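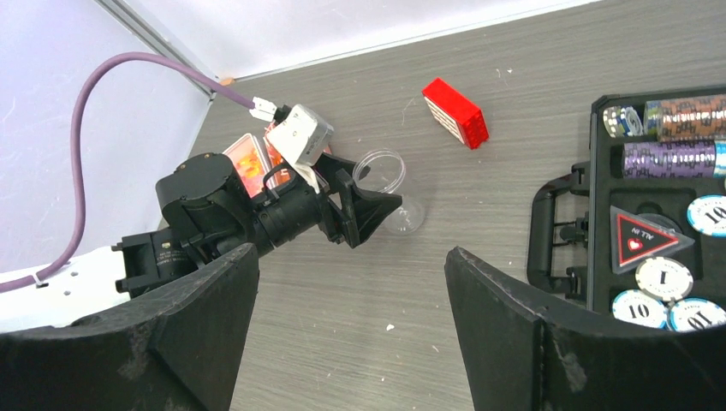

The grey Paltis top with a clear cup on it. White specks are real, see the bit on cleaning.

Paltis table, grey wood grain, review
Posted 10/10/25 by Nayeli Bautista

Quick one, I've got to be out of the door soon, but three people have asked me about this table now so I'm writing it down once and then I can send you all the link.

What I bought: Paltis table in the grey wood grain, the smaller size, 100 cm long. £162 with delivery. Came from Jaramillo, who were fine. Wanted something for cards, tea, paperwork, the odd craft afternoon. Not a dining table. If you want six people round it for a roast look elsewhere, you'll be elbowing each other before the gravy goes round.

Getting it in
One flat box, heavy, awkward on the stairs. Oskari Mustonen took the bottom end and I'd not have managed otherwise. Box corners were squashed, table wasn't. Bolts in a bag, an allen key, one sheet of drawings. No words at all on the sheet. We put one leg on facing the wrong way and had to take it off again. Forty minutes start to finish, with a tea break. Do it on a rug, do NOT tighten anything until all the legs are on. I know everyone says that. I still didn't do it.

The colour
Greyer than I expected. On the shop page it looked warm, almost like driftwood, and in my room it's a plain mid grey. Darker grain lines running through but they're faint, you don't notice them until you sit down at it. I like it more than I thought I would. My walls are a very pale lilacy white and the two go together nicely, which was luck. Next to anything cream it looks a bit cold, I tried it with a cream lampshade and moved the lampshade.

The surface, day to day
Good. Flat, no wobble once I'd done the feet up properly. It doesn't shine back at you under the ceiling light like my old glass one did. Hot mugs: I use coasters so can't tell you. Biro came off with a damp cloth. Red felt tip took washing up liquid and some elbow. Glue from a craft session I left overnight and had to scrape with a bank card, no mark left behind that I can find.

Clear cups are a bit of a pain on it. I've got a pack of 24 see-through plastic ones for when people come round, and against the grey they nearly vanish from some angles, you just get the rim catching the light. Getsemaní Tovar put her sleeve through one reaching for the crisps. Squash everywhere. Wiped up fine, to be fair to the table. I might get coloured cups.

Playing cards are the other way round, really easy to see. Anything red or orange with a white border jumps out at you on the grey. We play most weeks and I used to have a dark brown table where the clubs and spades were hard work in the evening for anyone without their glasses. Much better now. Cards slide well when you deal, maybe slightly too well, Gumaro Medrano deals hard and they go off the far side. Picking a single card up off it is fiddly if you have short nails. A cloth sorts that. I don't bother with the cloth.

Cleaning
Here's my main moan. It shows bits. White bits specifically: paper fluff, crumbs, whatever comes off kitchen roll. Dust less so. You wipe it, look straight at it, lovely, then sit down with the light coming across and there are little white specks all over again. A dry microfibre is better than a wet cloth, the wet one just moves them about. I've stopped using kitchen roll on it altogther. If you're someone who can't sit down at a table with a speck on it, get a lighter colour.

Also check along the edges. Things collect there and you don't see them from standing up. I go round mine with an old toothbrush on a Sunday, two minutes.

Scratches
None on the top so far that I can see or feel. I've dragged a sewing machine across it (sorry) and had a box of tools on it for a weekend. One of the legs has a scuff where the hoover catches it, my fault, touched it up with a grey marker and you'd have to kneel down to find it.

Compared to the Didamer
I nearly bought the Didamer and Noemí Arellano has one, so I've sat at both a lot. Didamer is thicker, feels more solid, weighs a ton. Nicer legs. But the grain on hers is much stronger and it's busy to look at with a puzzle on it, you lose pieces in the pattern. Hers also rocks on the kitchen tiles and the feet don't adjust. Mine do. She says she'd swap, then says she wouldn't. Dearer as well.

Looked at the Nustov folding one too. Folding bit felt flimsy in the shop and I pinched my thumb in it, so that was that.

Niggles, quickly
- drawings with no words, and the leg picture is tiny
- shows white specks, see above
- sits low if you're tall, Oskari's knees only just clear
- spare bolts in the bag and no idea if they're spare or if I've missed somewhere. Been fine so far
- smelt of cardboard for the first week

Would I buy it again
Yes. Would probably pay for the longer one, now I know how much stuff ends up on it. When there's a game going plus cups plus a bowl of something you do run out of room, and then the bowl goes on the floor and the dog gets involved.

Four out of five. Knocked one off for the specks and for the instructions.

Edit: someone asked if the top comes off for moving house. Yes, same bolts, two people. Keep the allen key, I taped mine underneth.

Edit again: no, I don't know if they do it in green. Ask Jaramillo, they answer the phone before lunch.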